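To: bench-users
From: Eldana Ejigu
Date: June 30, 2024
Subject: Re: Loose cables on the butcher-block table

Obsa Dinsa wrote:
> Where do loose cables go now? The Balbridge list
> still says the Astedeck drawer. Do the boxed
> items move as well?

Obsa,

Loose cables go in the tray on the table. The drawer entry is out of date. Black and white leads share the tray for now.

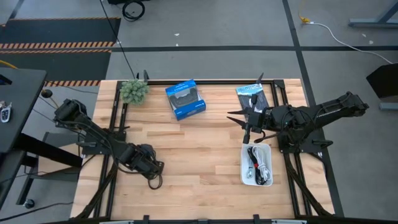
Tray with mixed leads, retail box and a flat packaged item along the top edge.

The plant stays at the far edge. Please don't water it, it's artificial.
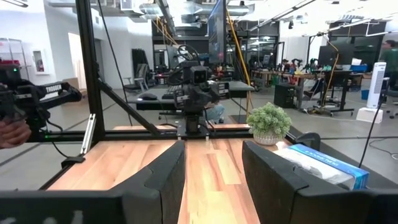

Bundling

Fold the lead into long loops, wrap the middle and leave the connector free at the top. Anything over 800 mm gets bundled before it goes in. Shorter leads can go in as they are. 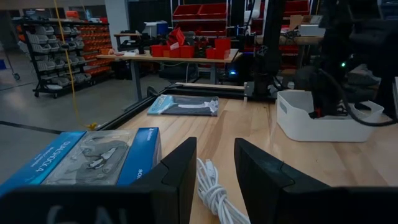

White cable, bundled, with the DUALSHOCK 4 package to the left.

Boxed items stay out of the tray. The controller remains in its retail box under stock line 344. I will correct the list in September, with the Salazar order.
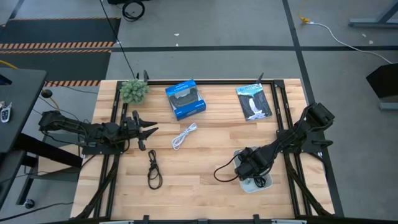

Tray at lower right, controller box near the top.

Eldana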